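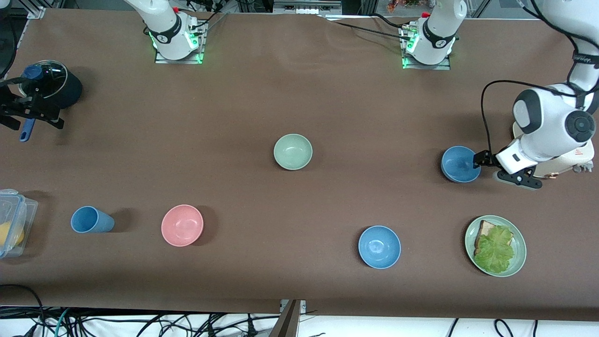 4.2 Free shows and later ticket sales

Does a free campus concert sell tickets to the artist's next paid show in the same town? Our data show a small bump in the first weeks after the free show, and most of it is gone by the time the paid tour arrives.

Figure 3. Two robot arms over a long covered table with kitchen items.

Promoters usually say the opposite. The case for free shows rests on crowd size, and crowd size is easy to get when the ticket costs nothing. We looked at 12 free country concerts held at colleges in the Winomeck region and matched each one to a paid date by the same act within driving distance. Of the 3,062 people who gave an email address at the door, 272 later bought a ticket. That may sound healthy. But the sign-up tables stood next to the merchandise stand, and people who stop there are likely to be fans already. We have no good way to separate them from listeners the free show won over, and we doubt the promoters do either.

The Jimville date is the one most often held up as proof. Its paid show sold almost 200 more tickets than the act's previous stop there. It also fell on a home game weekend, with hotels full and a new single on the radio. Take Jimville out and the difference between free-show towns and the comparison towns mostly goes away.

Streaming numbers don't rescue the claim. Plays rose near the campuses in the week of each concert, then went back to where they had been. Yin, the listening panel we used for this part, leans toward younger users, so if anything it should have made the effect look bigger — and the effect was still hard to find.

We don't argue that free shows are worthless. They may please a sponsor or a radio partner, and those gains would not show up in ticket records. Wotero, the ticketing service that supplied our sales data, does not record how a buyer heard of a show. Claims about lasting local demand need that record, and we haven't seen a promoter publish one.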